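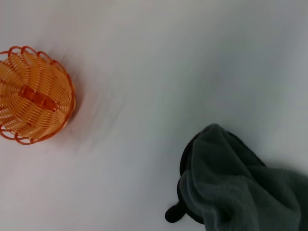
Is a woven plastic basket any good for keeping fleece in?

Posted by Macarena Yáñez in Laundry and Storage

I'm trying to get the fleece things in our hallway under control: neck warmers, a couple of thin blankets, the dark gray one that sheds on everything. My sister swears by those round orange openwork baskets with the scalloped rim, and she gave me one. She says fleece "needs to breathe" and that it pills less if it's kept in something with holes.

I don't buy it. Fleece is plastic. The basket is plastic. What exactly is breathing? I also wonder if all those thin curved strands will catch on the fabric every time somebody yanks a blanket out. The shop page (it's sold under the name Tano, at least where she got it) says "gentle on delicate fabrics," and I'd like to know who checked.

I've got a lidded Gravatex box I could use instead. It's ugly but it shuts. Would the basket do anything the box doesn't? Please don't just tell me it looks nice, I know it looks nice.

Viewed 2,878 times

Aishwarya Subramaniam
Member, 182 posts

Your sister is half right, for the wrong reason. Air doesn't stop pilling. Pilling comes from rubbing, so it's the wearing and the washing that do it, and a blanket lying in a basket isn't rubbing on much. If yours is already going bobbly, look at your dryer before you look at your storage.

Where holes do help is damp. Neck warmers come off with breath and sweat in them, and if you shut them in a lidded box they can smell by the end of the week. An open basket lets that dry out a bit. It won't dry a properly wet blanket, whatever the label says. Hang that up first.

On snagging, run a pair of old tights over the inside of the basket. Go all the way around the loops of the rim, then over the bottom. If the tights catch, there's a rough bit of molding there and you can take it off with a nail file. Mine had two rough spots, both on the rim. Once they were gone I had no trouble, but mine is a Wulliner and I can't speak for yours.

The thing I'd hold against these baskets is lint. It drops through the gaps. With a dark fleece on a white shelf you'll be wiping that shelf a lot. Put a piece of plain cotton in the bottom, or an old pillowcase, and shake it out outside.

So basket for what gets worn daily, and the Gravatex for whatever goes away in spring. Make sure that lot is washed and fully dry before the lid goes on.

balogun_fan
Member, 127 posts

just get the Balogun ones with the fabric liner, had mine since February, no problems at all. fleece stays fluffy. the cheap ones crack anyway

Macarena Yáñez

Thanks, Aishwarya. I did the tights thing and it caught in one place, low down on the inside, so that's filed. The pillowcase is in. I'm still not convinced by "stays fluffy" after so few months, and a liner would cover up the holes that are supposed to be the whole point, wouldn't it?

Neck warmers are in the basket now and the blankets are in the box. The shedding one is going through the wash by itself first. If it comes out as bad as it went in, I'm cutting it up for the dog.

Aishwarya Subramaniam

A liner cuts the airflow down, yes, depending how thick it is. Same goes for the pillowcase, so only cover the base and leave the sides open. Wash the gray one inside a zipped laundry bag and clean the filter afterward. Low heat or no heat. And skip the fabric softener, I've never seen it do a thing for shedding.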